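**Ticket:** Invoices printing with wrong due date after update
**Product:** Grivemico Billing, desktop client
**Opened by:** Malou Thorlacius, Karna
**Opened:** November 1, 2021
**Priority:** Normal, raised to High
**Status:** Closed

**Problem as reported**

After the update, invoices for net 30 customers print with a due date equal to the invoice date. On screen the due date is correct. The wrong date only shows on the printed copy and in the PDF that goes out by email. We noticed when a customer called to ask why they had a late notice on an order they had just received. I went back and found 147 invoices with the problem, all from the Larngate branch. The Toft branch prints fine on the same version.

**Steps to reproduce**

1. Open any customer with terms set to net 30.
2. Create an invoice and save it.
3. Check the due date on screen. It is right.
4. Print or export to PDF. The due date is the same as the invoice date.

**Support, first reply**

Please confirm the template name under Settings > Documents > Invoice. Also send the client log for one bad print. Turn on detailed logging first or the template lines will not be written.

**Malou Thorlacius**

Template at Larngate is "Invoice Standard 2 (copy)". Toft uses "Invoice Standard 2". I don't know who made the copy. It was there when I took over the system in February. Log lines from one bad print:

 print job start, doc type INV
 template loaded: Invoice Standard 2 (copy)
 field DUE_DATE not found, using fallback DOC_DATE
 print job done

**Support**

The third line is the cause. The update renamed the field DUE_DATE to PAYMENT_DUE. Built-in templates are converted by the installer. Copied templates are not. When the old field name is missing the client falls back to the document date and does not show a warning.

To fix:

1. Export the copied template as a backup.
2. Open it in the template editor and find the due date box.
3. Change the field from DUE_DATE to PAYMENT_DUE.
4. Save, close the client on every workstation, and open it again. The old template stays in memory until the client is closed.

**Malou Thorlacius**

Did this. Two workstations print correctly. The one at the front counter still prints the old date. I closed and reopened the client twice.

**Support**

Check whether the front counter machine has a local template folder. If "Use local templates when offline" was ever ticked, it keeps its own copy and prefers it over the server.

**Malou Thorlacius**

It was ticked. I unticked it, deleted the local folder and restarted. Due date is now correct at the front counter too.

Second question. How do I resend the bad ones without giving them new numbers? The batch screen says the limit is 400 documents, so that should be fine, but I don't want the customers' balances to change.

**Support**

Use Reprint and not Reissue. Reprint keeps the number and does not post anything to the ledger. Reissue makes a credit and a new invoice. Filter by branch and by the old template name, select all, then Reprint > Email.

**Malou Thorlacius**

Reprint worked. Balances are the same as before. I also stopped the late notices for those accounts by hand. 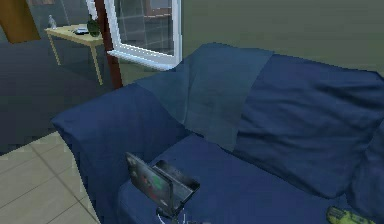
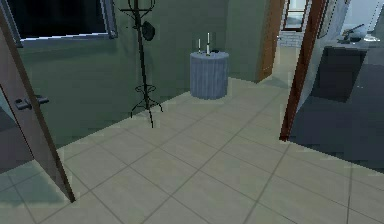
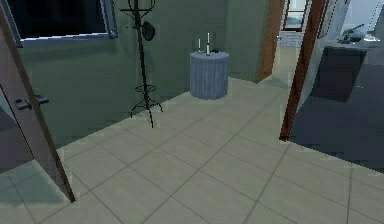 *In order: blue sofa with throw; interior door, lever handle; door again with the coat rack.*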